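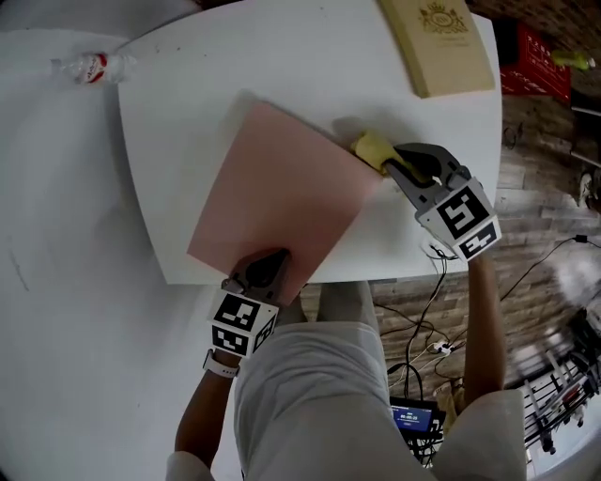 Sep 3, 2019

Wiping tests, pale pink sheets, white table. A really good day for this!

Started with the big square on the diagonal, corner towards me, and I'm keeping it that way. With the sheet straight on I always end up leaning over it, and the far edge gets half the attention. Turned like this, one hand holds down the near left corner and the other works up to the top right in one easy sweep. The yellow wiper is still my favourite of the lot – soft, easy to see against the pink, and it doesn't catch on the corners.

Marks tried: pencil dust, chalk, and a smear of the Nunder paste. Chalk came off in 3 passes. Pencil dust wants a lighter touch than you'd think, otherwise it just gets pushed into the surface and you have a grey patch for good. The paste is stubborn but I love how it lifts all at once when it finally goes.

Time for a full sheet, corner to corner: 67 seconds at first, down to around 50 by the end of the morning. Very pleased with that.

Pleltorero stock is down to 23 sheets. Need to order before October, and ask Clastavau if they still do the same pink (the last lot was darker and showed every streak).

Still to do: the same again on the Nnaji sheets, left hand wiping, right hand holding. Log number for today's set is 691.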